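3.2 The corner, the basket and the bag

I spent most of August thinking about fruit. The Ircombe study is about how household things share a small space, and I wanted a setting plain enough that I could talk about the arrangement without half the section going to the furniture. So the corner I settled on is a table-sized nook with brick-print walls in blue, a pale flowery mat underneath, and not much depth to it. It's the sort of space you'd get on a narrow kitchen bench. Figure 2 gives the layout with the fruit in the basket, and I'd suggest keeping it handy for the next few paragraphs.

Figure 2. Basket on the right against the back wall, stationery on the left.

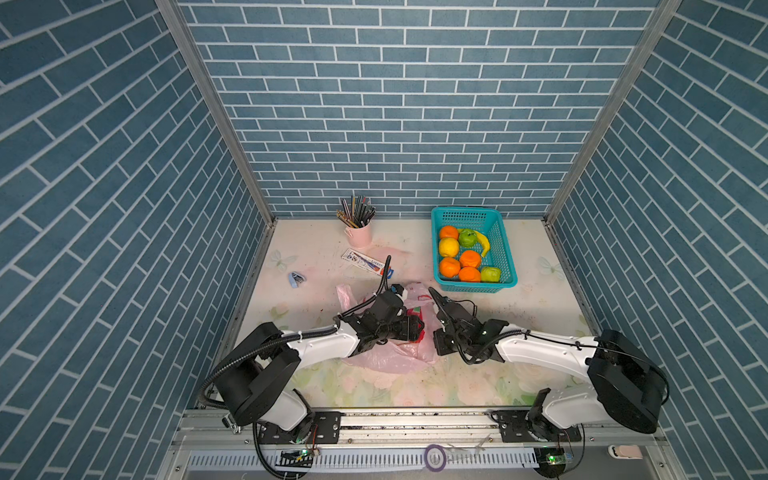
Reading time for this section: 3 minutes

The basket is turquoise plastic with perforated sides, and I like it a lot! Oranges do most of the filling. They roll to wherever there's a gap, and the lemon and the green piece end up tucked in among them. The banana is the awkward one. It wants a long edge to lie along, and in my notes the right-hand side kept coming up as the obvious spot for it – it's simply the place where the curve does the least harm.

Stationery is on the other side, and I'd defend that choice to any reviewer. Kitchen benches collect pens. The pink cup is stuffed with pencils and pens, and there's a small stapler and a ruler-like strip lying out on the mat. I never saw a reason to tidy them away. The butterflies on the mat are flat decals and I've left them out of the item list altogether (sorry, butterflies).

3.3 Splitting a load between two holders

A basket keeps its shape and a bag doesn't, and that one difference gave me more to write about than anything else in the Greser notes. With the fruit divided between the two, the basket still reads as a tidy rectangle while the bag takes its outline from whatever is in it. Ours was pink and see-through enough that colours carry. You can pick out yellow and red in Figure 3, plus something orange nearer the opening, so I could code contents by colour without emptying anything. The banana, you'll notice, is on the right side of the basket.

Figure 3. Fruit in both holders, bag on the mat beside the basket.
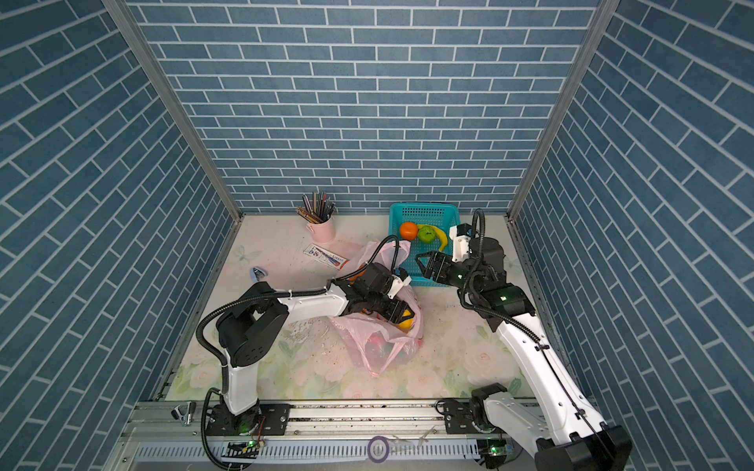 3.4 Walls and light

I went back and forth on the brick print. Plain white would have been easier to write up, but it felt nothing like a home, and the straight white lines turned out to be a help when I was describing where things stood. Lighting comes from bars along the top of the walls, each with a row of round lenses. Figure 4 looks up at them, with the metal strip where two walls meet – I used that seam as my reference for "back right" all the way through the coding.

Figure 4. Light bars and the join between two walls.

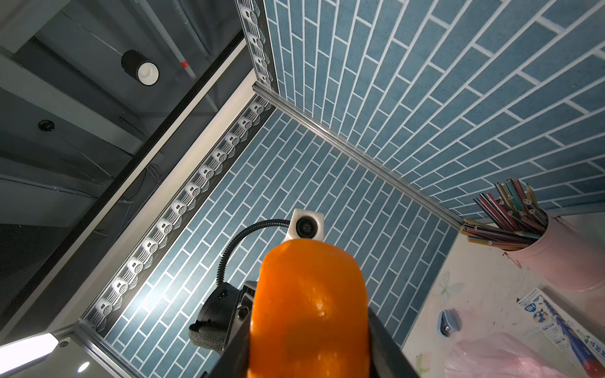
3.5 Coding the arrangements

Each arrangement got a short written record: what was in the basket, what was in the bag, and what was touching a side. I used 14 codes in the end, down from 17, after folding three of the "leaning" ones together. The Thibodeaux scheme has a separate code for fruit resting on other fruit and I kept that as it was.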